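SPEAKER NOTES — printed florals, where they come from and how to care for them
16 October 2024, Ullow library, back room

Start on time. Water. Turn the big light off.

Hello, thanks for coming. Talk is 31 minutes, then questions. Ask who is wearing a print tonight. Hands up.

Slides 1 and 2 — leave up while people sit down. Black roses on orange, leaves and stems too.
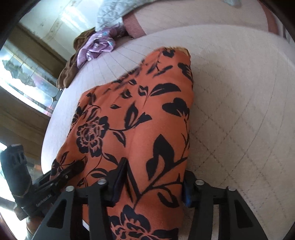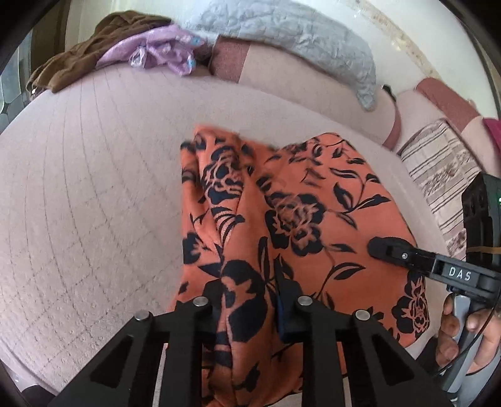
SLIDE 3: ONE COLOR OR MANY

Say this slow. Dark print on one bright ground = cheap to do, reads from across a street. Every extra color used to mean another block or another screen. More screens, more chances to slip out of line.
Pass round the Kelen sample cards (box under table). 6 cards. Get them all back this time!!
Point out the one where the red sits off its outline. People love that one.

SLIDE 4: THE REPEAT

What is a repeat. Draw it on the flip chart, don't just say it.
Small repeat — busy, hides seams. Big repeat — needs more cloth to match at the side seam. Tell the curtain story: I bought too little, had to go back, different dye lot. Short version only.
Half drop. Explain with hands.

SLIDE 5: THE HINER MILL BOOK

Pattern book, 2,215 designs, most of them flowers. Roses way out in front. Why? They sold. Same rose turned, flipped, made bigger and given a new number.
Read the line from the order page, "same again but darker". Wait for laugh.
If short on time skip to 7

SLIDE 6: BRYNJÓLFSDÓTTIR SCARVES

Hand screened, 800 in the first run. No two blacks quite the same. Some people sent them back for that, now those are teh ones collectors want.
Don't get into prices.

SLIDE 7: WASHING AND STORING

Inside out. Cool water. Test a hidden bit first with a damp white cloth, see if color comes off.
Don't wring.
Dry in shade — sun takes orange and red fast.
Roll it if you can, or refold on new lines in March when you do the closets.
No plastic bags. Old cotton pillowcase is fine

Somebody will ask about vinegar. Say I don't use it, move on.

QUESTIONS

Repeat each question out loud, back row cant hear.
Sign-up sheet for the block printing day is by the door. Bring an apron.
Cards back in box. Lights.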